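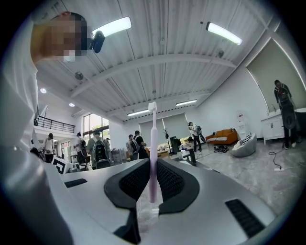
# waltness-claims

Hour-meter and fuel-use records for farm tractors, collected from nine farms that agreed to let us copy their numbers down. Maintained by Yiğit Sarıgül. Please read the whole page before quoting a figure from it.

## Why this exists

Every dealer brochure I get handed has a fuel-saving number in it. The Ruvholm compact loader leaflet had two, and they didn't agree with each other. When I asked the Jindport sales desk where theirs came from, I got a PDF of the same brochure. So I started writing down what machines burned on ordinary farms, doing ordinary jobs, with the operators they already had.

I don't claim this settles anything. It's a small table kept by people with other work to do. I would still take it over a bar chart with no axis labels.

## What's in it

- `machines.csv` has one row per machine, 44 rows in total. Make, model, year, rated power, tire setup, hours at first reading.
- `readings.csv` has one row per fill-up. Date, hour meter, gallons added, who wrote it down.
- `jobs.csv` is what the machine was doing between fill-ups, in the operator's own words, plus a job code I added later.
- `notes/` holds typed-up margin notes from the paper logbooks. Some are useful. One is a recipe for pickled beets.

Makes covered are Jindport, Ruvholm and Bayram, with a few older machines grouped under `other`. The Bayram rows are nearly all from one farm on heavy clay, so comparing Bayram with anything else here is mostly comparing clay with everything else. Somebody will do it anyway.

## Columns people get wrong

`hours` is the meter reading, not clock time. On 13 of the machines the meter runs off engine speed, so an hour at idle doesn't count as an hour. Those rows have `meter_type = rpm`. Mixing them with `meter_type = clock` will give you a very nice result that means nothing.

`gallons` is US gallons. Two farms logged liters and I converted them. The original figure is kept in `gallons_raw`.

`job_code = 9` means "loader work." It does not mean "light work," whatever the Ruvholm leaflet says about loader work.

`operator` is a letter. Letters are not shared across farms, so operator B at one place is not operator B at another.

## Known problems

- Fill-ups are not always to the brim. If a row looks impossibly thrifty, check the next one, which will probably look terrible. Average over several fills.
- One farm's bulk tank gauge was replaced in October. I have no idea how far off the old one was, and neither do they. Those rows are flagged `gauge_old`.
- Hour meters get swapped. I caught two. I doubt I caught all of them.
- Farms that keep good logs probably also keep clean air filters. The table likely flatters every make in it.

## What it can't tell you

It can't tell you which tractor to buy. It has nothing on repair cost, resale, dealer support or seat comfort, and those matter more to most people than a few gallons a week — at least until the bill arrives.

It also can't test the fuel additive that keeps being brought up in the issues. Three farms tried it. None of them logged which fills had it in, and "felt smoother" isn't a column.

## Loading it

```
import pandas as pd
r = pd.read_csv("readings.csv", parse_dates=["date"])
m = pd.read_csv("machines.csv")
df = r.merge(m, on="machine_id")
df = df[df.meter_type == "clock"]
```

Drop the last line if you know what you're doing with the rpm meters.

## Sending in records

Photocopies of logbook pages are fine, and so is a spreadsheet. I need the meter reading and the fuel at every fill, not a season total. I turn down season totals, and I turn down anything a dealer has "tidied up" first — I've had one of those, and every machine in it beat the brochure.

If you sell tractors you may still contribute. Say so in the pull request and I'll mark the rows.

## License and use

CC BY 4.0. If you quote a number, quote the row count with it. The Waltness newsletter ran a chart made from two Jindport machines under the headline "Farm data confirms savings." It didn't, and I've asked them for a correction. No reply so far.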